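Clearing and Resetting the Spare Room: A Record of the Process

Posted March 2025

The spare room at the back of the property has been out of proper use since November. It had become the place where deliveries were left, where packaging was kept in case of returns, and where household linen waited for a decision. The purpose of this post is to set out how the room is being put back in order, what has been decided so far, and what remains to be done. Readers who followed the earlier posts on the hallway and the box room will recognise the method.

Scope of the work

The work covers one room only. It does not include the landing cupboard, which will be dealt with separately once the new doors have arrived from Cieślak. It was agreed at the outset that no new furniture would be bought until the existing items had been sorted, and that rule has been kept.

The items have been divided under the following headings:

Bedding and upholstered pieces
Clothing and loose cloth
Cartons and packing materials
Papers, manuals and small parts
Items to leave the house

Each heading is dealt with in full before the next is begun. In the box room the headings were taken together, and the result was that the same objects were handled several times. That mistake accounted for most of the delay reported in the previous post.

Bedding and upholstered pieces

The bed has been the main difficulty. The original frame was ordered from Caruvetti and was supplied with a grey upholstered headboard panel. The delivery note listed 8 packages and all of them were received, but the fixings for the headboard did not match the holes in the side rails. Caruvetti has accepted that the wrong set was sent. Until the replacement fixings come, the panel is not to be attached.

In the meantime it is being kept upright. A padded panel stored flat will take the mark of anything placed on top of it, and the fabric on this one would be difficult to clean well. The seams should be brushed with a soft, dry brush before the panel is finally fitted. Water should not be used on them.

The supplier's instructions advise that the bed be put together by 2 persons. This advice is sound and will be followed.

Clothing and loose cloth

All clothing found in the room is to be folded, checked for damage and placed in one of two piles: keep or give away. No third pile is allowed. A pile for items that are to be considered later was permitted in the box room, and 46 garments were still in it at the end of the month.

Loose cloths used for dusting and for protecting furniture during the move are treated separately. These are washed together at the end of each day's work and returned to the utility shelf. Any cloth with a torn hem is cut down for use on windows.

Cartons and packing materials

It is the general policy of this household to keep the outer carton of any large item until its return period has ended. The policy has a cost, as the cartons occupy a good deal of floor. The following arrangements now apply:

Cartons still within the return period stand against the wall and remain taped.
Cartons outside the return period are opened, emptied, flattened and taken out on the next collection day.
Foam inserts are not to be placed in the paper collection.
Printed booklets are removed before a carton is flattened and are filed with the other manuals.

The last point deserves emphasis. The booklet for the Nisex heater was thrown away with its box last winter, and a replacement copy took several weeks to obtain.

Papers, manuals and small parts

Manuals are filed by room in a single ring binder. Small parts are placed in a labelled envelope and fixed inside the back cover of the manual to which they belong. Where no manual exists, a sheet of plain paper with the name of the item and the date of purchase is used in its place.

Any paper fixed to the walls will be taken down before painting. The scuffs will be washed with a mild soap solution first, and only those marks that remain will be filled or painted over. The paint is an ordinary matt white from Narkora, of which one full tin is in hand.

The room during the work
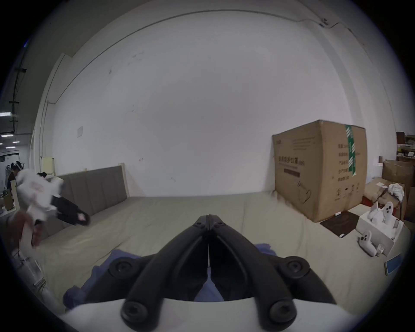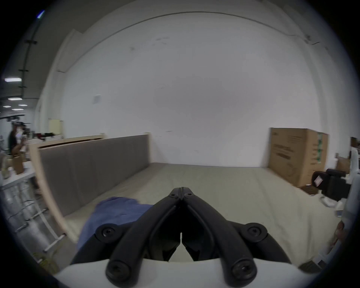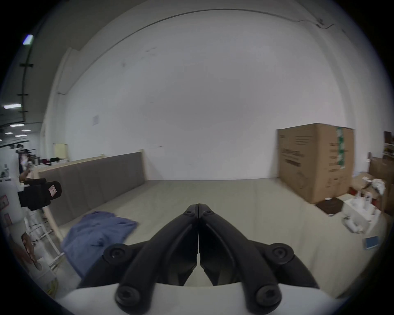

Costs and outstanding matters

The total spent on the room to date is 3,311, which includes the bed, its delivery and the paint. No further spending is expected apart from a set of shelf brackets. The sum set aside for a rug has been moved to next year – a decision that was not popular, but one that the state of the budget made necessary.

The following matters are still open:

Caruvetti has yet to confirm a date for the replacement fixings. A second letter has been sent.

The cable that runs along the top of the wall has to be checked before any painting starts at that height. If it proves to be no longer needed it will be removed together with its clips.

A decision is required on whether the room is to serve as a guest bedroom only or is also to hold a small desk. The measurements allow for both, provided that the desk is placed away from the door. Views within the household differ, and the question has been put off until the bed is in its final position.

Charity collection has been booked for the clothing. Bags should be left inside the porch and not on the step, as the last collection was spoiled by rain.

Comments on this post are open. Correspondence about the hallway hooks should be left under the earlier post, where the measurements are given.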